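4.2 Containers, grids and what counts as tidy

Most of the work we reviewed in Section 2 treats putting things away as a solved matter of definition. An object is either in its container or it is not, and a room is tidy when every object is where it belongs. We do not find this convincing. Nowicki and Cai make the strongest case for it, and their scoring sheet is easy to use, but the sheet was drawn up for kitchen drawers with fixed dividers. A toy bin has no dividers. It is a box with an open top, and whatever lands inside is counted as put away, whether it was placed there with care or dropped from a height.

For the table-top part of the study we kept the setting as plain as we could. The surface was brown paper divided into a grid with blue tape, and the container was a single pink tray (Figure 3a). The grid was Yan's idea. She wanted start positions that could be read off by eye and written down as a cell, so that two people coding the same session would have little to argue over. They argued all the same, mostly over blocks lying across a tape line, and the rule we settled on (the cell holding the larger part of the block) was settled late. Sessions coded before the rule was agreed were coded again from scratch.
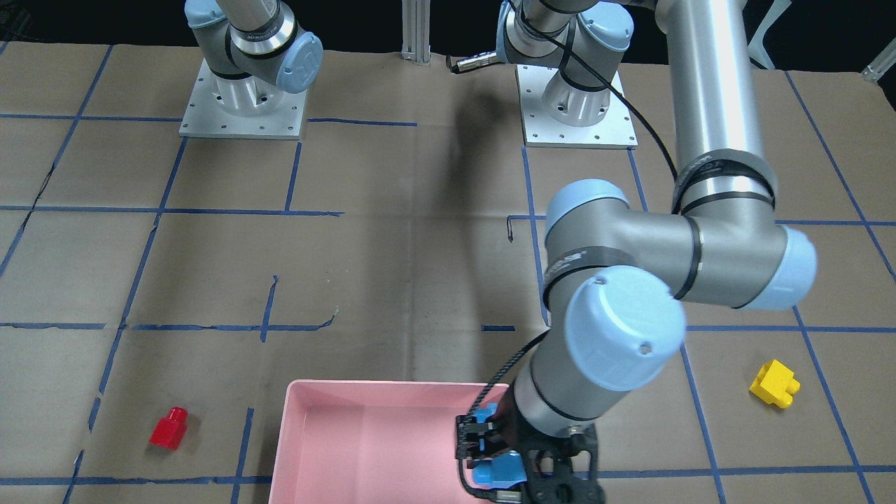
Figure 3a. The taped paper surface, with the pink tray towards the front of the table.

We chose a tray over a lidded box for a dull reason. Lids add a second task, and in the Prerkovov pilot the second task swamped the first. Coders there ended up disagreeing about lids and hardly looked at the contents. Luo has since argued that the lid is part of tidying and that leaving it out flatters the results. She may be right. We can only say that our figures are about open containers and should not be quoted as if they were about anything else, a warning we repeat because the Prerkovov figures have been quoted in just that way.

The choice of blocks deserves more doubt than it usually gets. Toy building blocks are popular in this kind of study since they are cheap, washable and brightly coloured, and a coder can name one without thinking. None of that makes them a fair stand-in for what people tidy at home. A drawer of receipts, a heap of socks and a shelf of half-used tins each raise the question of what belongs with what. Blocks hardly raise it at all. They all go in the bin, and the bin will take them in any order. When the Tang group report that sorting by colour "comes naturally" in such tasks, we would ask what else their materials left open to sort by.

Figure 3b gives the sort of case on which our two coding schemes part ways. The bin has three blocks within its walls, one of them between gripper fingers and two resting. Under the strict scheme, which asks that an object be let go and at rest, two blocks count. Under the loose scheme, which asks only that the object be inside the walls, all three do. Neither reading is silly. The trouble is that published work seldom says which was used, and a reader comparing two papers may well be comparing two definitions.

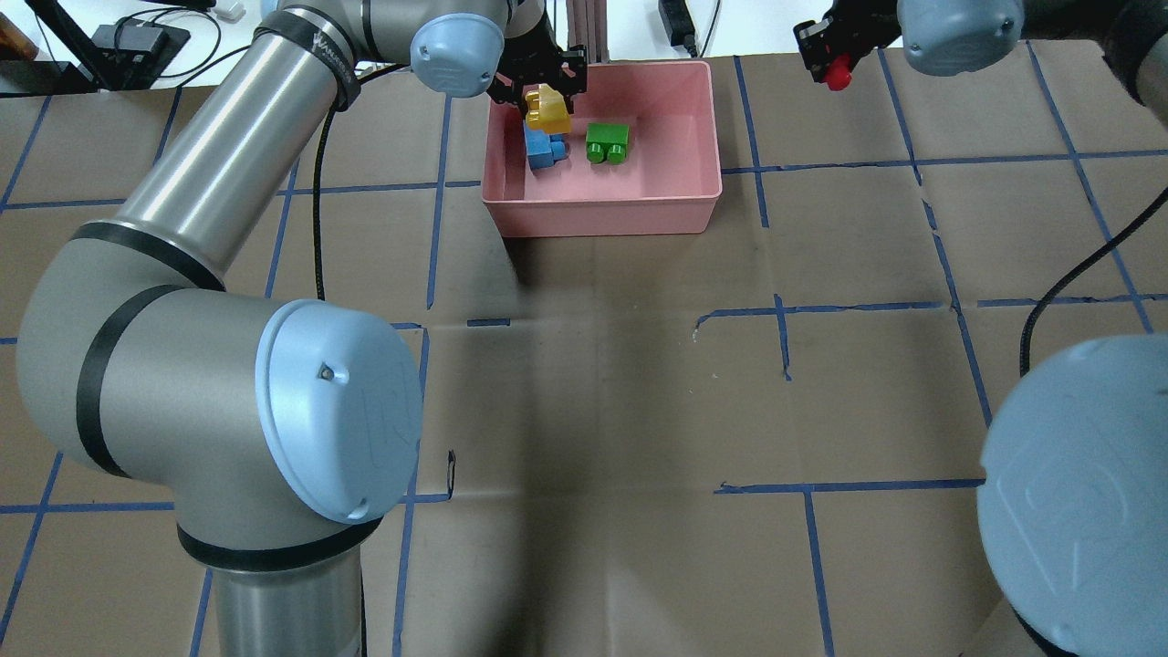
Figure 3b. Yellow, light-blue and green blocks inside the open bin; the yellow block is held.

Across the 270 stills in the main set, the two schemes gave the same count in 213. We had expected closer agreement, and Cui, who did the first pass, had expected much closer. It would be easy to dress the remainder up as a finding about tidying. We think it is mainly a finding about stills. A single moment cannot say whether a held block is on its way in or on its way out, and a scheme that has to guess will guess in favour of whatever the authors hope to see. The Gonditz scheme gets round this by scoring only the last still of each session. That cures one problem and hides another, as blocks that went in and came out again leave no trace.

We also tried the Braso index, which rewards blocks that lie flat over blocks that stand or lean. On paper it offers a finer grade of tidiness. In use it seemed to measure the width of the container more than anything else - a wide bin scores well with no effort from anyone. We report it in the appendix for the sake of comparison and place no weight on it.

One further caution concerns the paper itself. Brown paper creases, and a crease may be enough to turn a block or stop it sliding. We changed the sheet once, in December, and did not test whether the change mattered. Readers who wish to treat the sessions before and after it as one set, as we have done in Table 4, should bear that in mind.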